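Chapter 4
Counting Before Numbers

I learned to count on a farm gate. My grandmother sat me on the top rail when the sheep came through at shearing, and my job was to put up a finger for each one and shout when I ran out. When I shouted, she cut a notch in a stick, I closed my fists, and we started again. I was four, and I had no idea what came after twelve. It didn't matter! At the end of the morning we had a stick with notches in it, and she knew how many sheep she had.

I'd like you to hang on to that stick for the whole of this chapter, because almost everything in it comes back to what she and I were doing at that gate. We had a small set of things (my fingers), a rule for what to do when they were used up (shout), and somewhere to keep the result (the notch). Give those three jobs to clay, string, pebbles or ink and you have most of the number systems people have ever used.

In Chapter 3 we looked at tallies, where each mark stands for one thing. Tallies are wonderful up to a point. Try reading this one quickly:

|||||||||||||||||||

There are 19 strokes there, but I doubt you saw 19. Most of us can take in three or four objects at a glance, and past that we have to slow down and go one by one. Psychologists call the quick kind of seeing subitizing, and it's the reason so many tally systems do something different at the fifth mark — a slash across the other four, a longer notch, a gap. Grouping is what lets a tally grow up into a numeral.

So why five? And why, so much more often, ten?

4.1 The body as a counting board

The usual answer is the one you'd give yourself, and I think it's a good one. We carry a counting board around with us. The English word "digit" comes from the Latin for finger or toe, and in a great many languages the word for five is related to the word for hand. In some, the word for twenty has something to do with a whole person, fingers and toes together.

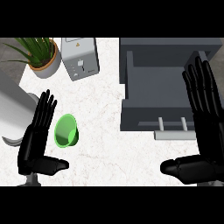 Figure 4.1. A pair of hands, fingers raised and palms forward.

Having the same board doesn't mean everybody uses it the same way, though. Try this now, before you read on. Count to five on one hand and notice which finger you started with. I start with the index finger and bring the thumb in last, like plenty of people who grew up in the United States. Much of Europe starts with the thumb. In Japan it's common to begin with an open hand and fold the fingers down, thumb first, so that five is a closed fist.

When I taught this material at Havcombe, I asked each new class to do the exercise with their eyes shut and then look around the room. It always started an argument. One year Corey Whitelaw, who had been quiet since the first week, insisted that starting with the thumb was simply wrong, and Merle Trevaskis (thumb starter, very firm about it) wanted to know what he did when he got to six. He didn't have a good answer. I've been fond of that class ever since.

Fingers aren't the only parts on offer, either. Bend your left hand a little and look at the four fingers, leaving the thumb out of it. Each has three segments, divided by the joints. Use the thumb as a pointer, touch each segment in turn, and you reach twelve on one hand. Now keep track of the twelves on your other hand, one finger for each. When that hand is full you've reached sixty.

Sixty should ring a bell. You have sixty minutes in your hour and sixty seconds in your minute, and that habit goes back to Mesopotamia, where the scribes of Sumer wrote numbers in a system built on sixties. It's very tempting to say that the finger joints explain it. I said so myself for years, with great confidence, until my colleague Glenys Gilchrist asked me over coffee what my evidence was. I had none. The joint method is real, and people still use it in parts of Asia, but we have no tablet telling us that this is where sixty came from. Other people prefer the fact that sixty divides so nicely, by 2, 3, 4, 5 and 6. We'll weigh up the arguments in Section 4.4, and you can make up your own mind.

4.2 Running out of fingers

Let's go back to the gate. Suppose 34 sheep come through. I fill both hands three times and have four fingers up at the end, so the stick has three notches and my hands show four. Look at how we write that: a 3, then a 4. The 3 is my grandmother's stick and the 4 is my fingers.

Now suppose only my right hand is free, because I'm holding on to the rail with the left. The same sheep come through, but I shout after every five. This time there are six notches on the stick with four fingers left over. If we agreed to group by fives all the way up, the six notches would themselves make one bundle of five and one over, and we'd write 114. It's the same flock. All we changed was the size of the bundle, and that size is what we call the base.

Before you start Section 4.3, work through these with real objects if you can. Dried beans are good.

Warm-up 4A
1. Sort 22 beans into bundles of five. Write down how many bundles you have, and how many beans are left over.
2. Do the same with bundles of twelve, using your finger joints to keep count.
3. Find someone who starts counting on a different finger from you. Ask them to show you six, seven and eight, and sketch what they do.
4. Write 19 in base five, then explain your method to a partner without using the word "ten."

Keep your sketches from question 3. We'll need them when we get to number words.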